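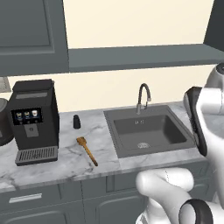
Teaching a robot to tidy a kitchen that doesn't exist

By Leanne Pilkington
Posted in November

I have spent most of my evenings this month driving a robot arm round a simulated kitchen, and I am having a lovely time! Regular readers will know I got into this through the Trerkus project, where people at home record themselves doing small household jobs by remote control, and the recordings are used to train the arm to do the same jobs by itself. My target was 400 good runs. I'm not there yet, but I can see it from here.

The job I've been on lately is the wooden spoon. It starts on the marble worktop between the coffee machine and the sink, and it has to end up in the sink. That's the lot. You could do it without waking up properly. Doing it through a hand controller, with a gripper that has no idea what a spoon is, took me most of the first evening.

What got me was the handle. It's thin, and my instinct was to go for the big flat end instead, as there's more of it to aim at. Bad plan – the fingers would land on either side, close, and the spoon would swivel away. Now I take hold partway down the handle, wait a beat, lift straight up, and only then start moving across. The tap is the other thing to watch. It's one of those tall swan-neck ones, and if you swing over too near the back of the sink you'll clout it with the spoon (I've done this a lot).

The controller I'm using is a Grelus, which a friend from the Fleststead makers' evening lent me after hers had sat in a drawer for a year. You hold it like a torch and the gripper copies your hand. There's a button for stopping the copying, so you can bring your arm back to somewhere comfortable and carry on. Learn that button early! I spent days leaning sideways off my chair to reach the far end of the worktop before I worked out I could just let go and start again from a better place.

A few habits that have made my runs better:

Start slowly and stay slow. The arm learns your hesitations along with everything else, so a steady crawl is worth more than a dash with a wobble in the middle.

Decide where you're going before you press record. My early runs all have a bit near the beginning where the gripper drifts about while I make my mind up.

Bin the bad ones, though keep the ones where you miss, back off and try again properly. Those are useful, apparently, and I find them rather sweet to watch back.

Stop after 30 runs. My wrist insists on it.

I sent off my first batch last week and the trained version came back a few days later. I let it loose on 20 fresh starts, with the spoon turned a different way each time, and sat there with my tea, talking to it. It has my pause! It gets the fingers round the handle, waits exactly as I do, and up it goes. I laughed out loud the first time.

It still struggles when the spoon lies nearly parallel to the front edge, so those are the runs I'm recording next. After that I'd like a go at the coffee machine, even if it's only pressing the little cup pictures on the front.

Recent posts
Left-handed driving: a week with the controller in the wrong hand
Caron, the cupboard door and me
Notes from the Fleststead makers' evening
Why I record before breakfast

Contact | © Leanne Pilkington | Back to top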